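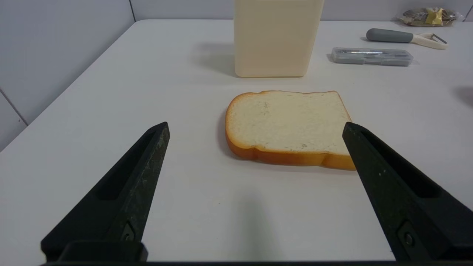

Drundmont, 2 de agosto de 2020. El centro de ensayos domésticos de Livitz ha cerrado la primera fase de su estudio sobre mesas de preparación en cocinas de uso compartido. El trabajo, encargado por el fabricante de mobiliario Onden, compara la superficie que ocupan los alimentos y utensilios de una comida ligera con la que queda disponible para trabajar, y propone un orden de colocación para mesas sin cajones ni estantes.

El estudio parte de 2,404 anotaciones de posición tomadas sobre mesas de tablero blanco y liso. Cada anotación recoge el tipo de objeto, su distancia al borde más próximo y su orientación. No se registran marcas comerciales ni el peso de los alimentos. Los artículos se agrupan en 7 clases: pan, fruta, envasados, vajilla, utensilios de corte, recipientes y piezas auxiliares. Esta última clase, la más discutida durante la redacción del protocolo, reúne lo que no se come ni sirve directamente para comer, y sus resultados se presentan aparte.

Para la clase de pan se ha utilizado pan blanco de molde en rebanadas sueltas. El protocolo pide depositarlas planas, directamente sobre el tablero limpio, y anotar hacia dónde apunta el lado abombado de la corteza. La forma de la rebanada, recta por abajo y curva por arriba, permite fijar la orientación sin añadir marcas. Las irregularidades del contorno se anotan en una columna separada y no se corrigen, salvo que impidan determinar cuál es el lado recto.

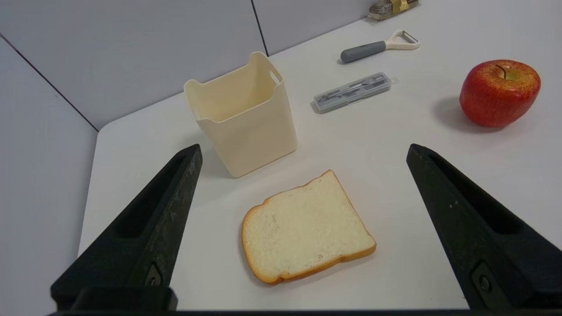 Los recipientes verticales plantean un problema distinto: ocupan poca base, pero reducen la zona accesible que queda detrás. Onden había solicitado que se midieran siempre vacíos, con la boca hacia arriba y sin tapa, para poder comparar la huella de la base con la del borde superior. En los cubos de plástico color crema como el que aparece detrás de la rebanada, de paredes ligeramente inclinadas, ambas medidas no coinciden y se registran las dos. El hueco del asa, recortado en la pared cerca del borde, sirve además de referencia para anotar el giro del recipiente. La distancia entre el cubo y el alimento más próximo se toma desde la base – no desde el borde –, criterio que se mantendrá en la segunda fase.

El informe preliminar recomienda situar los recipientes altos al fondo y reservar la parte delantera para el alimento que se vaya a manipular. La recomendación se limita a mesas con acceso por un solo lado. En mesas exentas, la posición de los recipientes depende del recorrido de los usuarios y el centro de Livitz no ha fijado todavía una regla.

Otra de las cuestiones tratadas es la ocupación de las esquinas. Las mesas con esquina redondeada pierden una parte pequeña de superficie respecto a las de ángulo recto, pero la pérdida se concentra en una zona donde los usuarios tienden a dejar la vajilla. El protocolo considera que un plato está mal apoyado cuando su base sobrepasa la línea del tablero; si solo sobresale el ala, la posición se admite con reserva. Esta distinción se introdujo después de revisar 133 fichas en las que ambas situaciones figuraban con el mismo código.
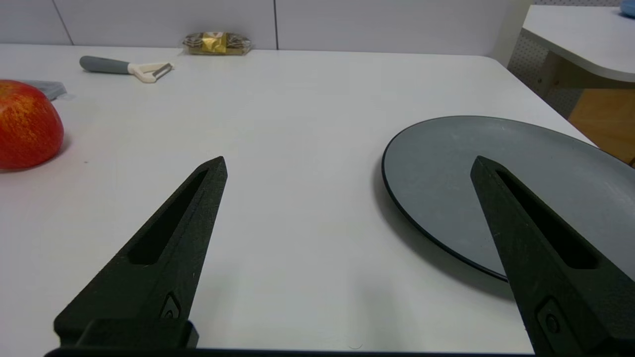
En cuanto a los utensilios de corte, el documento fija la anotación por el mango. Un pelador se describe por la dirección de su mango y, en una segunda columna, por la forma de la cabeza. El sistema evita duplicar códigos para piezas con la misma función y distinto diseño, aunque obliga a revisar las fichas antiguas, en las que se tomaba como referencia la hoja. La conversión se hará de forma manual y no afectará a los datos de las demás clases.

Los envasados pequeños quedan asignados a la zona posterior. El motivo es de orden: se consumen sin preparación y no necesitan espacio de trabajo a su alrededor. Se admite que queden apoyados contra la pared siempre que la base del envoltorio permanezca sobre la mesa. Para la fruta, en cambio, se propone un lateral, con una separación suficiente respecto al borde para evitar que ruede. El informe no establece una distancia única, y remite a la forma de cada pieza y a la inclinación real del tablero, que debe comprobarse antes de cada serie.

La clase de piezas auxiliares es la que presenta mayor dispersión. Incluye cilindros y bloques de madera, tapas sin recipiente y otras piezas de tamaño reducido. Los cilindros se anotan como verticales o tumbados, y las ranuras laterales, cuando existen, se usan para indicar el giro. Las piezas planas que quedan parcialmente ocultas por otro objeto reciben un código de visibilidad y se excluyen del cálculo de superficie hasta que puedan medirse completas. 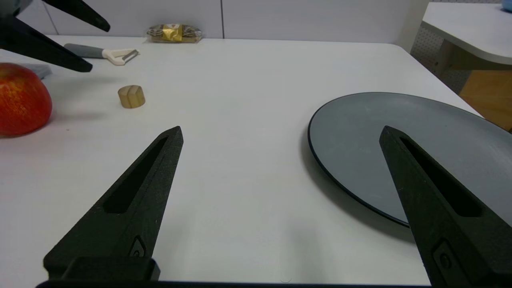

La superficie libre se calcula por diferencia y se divide en dos categorías: continua, cuando permite apoyar un plato sin mover nada, y fragmentada, cuando el espacio existe pero está repartido entre objetos. Según el informe, la segunda categoría es la que explica la mayor parte de las quejas sobre mesas pequeñas. Desplazar la fruta y las piezas auxiliares hacia un mismo lateral es la medida propuesta para recuperar superficie continua sin retirar artículos.

La firma Panicker, responsable del tratamiento de los datos, entregará las tablas completas en diciembre. La segunda fase constará de 2 series: una con la misma mesa y otra con dos tableros contiguos de distinta altura. En ambas se mantendrán las clases actuales y el método de anotación del pan, sin cambios. La medición de líquidos y de recipientes llenos queda fuera del encargo.

El protocolo puede consultarse en la sede del centro, en Livitz, previa solicitud por escrito. Onden no ha comunicado si las conclusiones se aplicarán a su catálogo actual de mesas.

Noticias relacionadas

Onden revisa el radio de esquina de sus mesas auxiliares
Livitz actualiza las fichas de ensayo para tableros lisos
Drundmont: nuevas normas de uso en cocinas compartidas
Panicker publica la guía de codificación de utensilios
Recipientes apilables: criterios para medir base y borde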